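Subject: Re: [ollora-pantry] Swing-top bottles vs screw lids for dried stuff
Date: 29/04/2024

Hi all,

> Has anyone tried the Malside canisters for dried herbs? I've got the
> Sodura ones with the clip lid and my oregano smells of nothing after
> a few months. Wondering if it's the seal or just me leaving them next
> to the stove. Also keen to hear what people do about labels, mine
> keep peeling off.

I've had a set of the Malside ones since October, so I can chip in on this one. I bought the small size for herbs and two of the big ones for rice and lentils. The small ones are terrific. The lid has a soft ring inside that you can pull out and wash, and it goes back in without a fight (unlike my old tea tin, which I had to attack with a butter knife). My oregano still smells like oregano, and the bay leaves are holding their colour nicely too.

The big ones I'm less sold on. The lid is stiff, and if your hands are at all damp you can forget it. I've ended up leaving one of them half open on the bench most days, which rather defeats the purpose! I did write to the shop and they sent me a spare ring, and that helped a little.
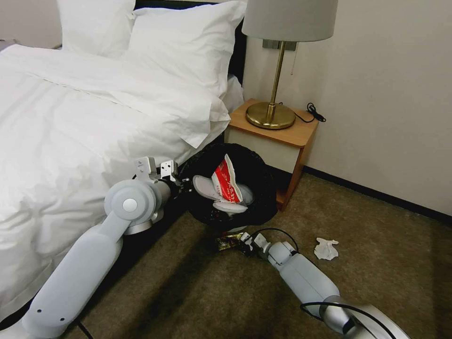 As for the stove, I'd move them. I kept mine on the shelf over the cooktop for years because it was handy, and everything up there went grey and dusty tasting, whatever it was stored in. They live in a drawer now, lids up, with the name written on top so I can see what's what. It took me a week to stop reaching for the old shelf — I still do it with the paprika.

With the Sodura clip lids, have a look at the rubber before you give up on them. Mine had gone flat on one side where the wire pulls hardest. You can buy replacements in packs of five, and I'm pretty sure they fit most of the clip jars that size. Try the trick of putting a bit of water in, closing it and tipping it over the sink. If it dribbles, there's your answer. Dry it out really well afterwards, obviously.

Labels! I've given up on the printed sort. I use plain masking tape and a marker, and when the jar gets refilled I peel it off and start again. I put the date on as well. I found a jar of cumin at the back that must have been around 22 months old and it went straight in the compost. If you want something that looks a bit nicer, the chalk pens are good on glass but they rub off if you handle the jar a lot.

Does anyone know if the Malside lids are sold on their own? I've cracked one and I'd rather not buy a whole new canister for the sake of a lid.

Cheers,
James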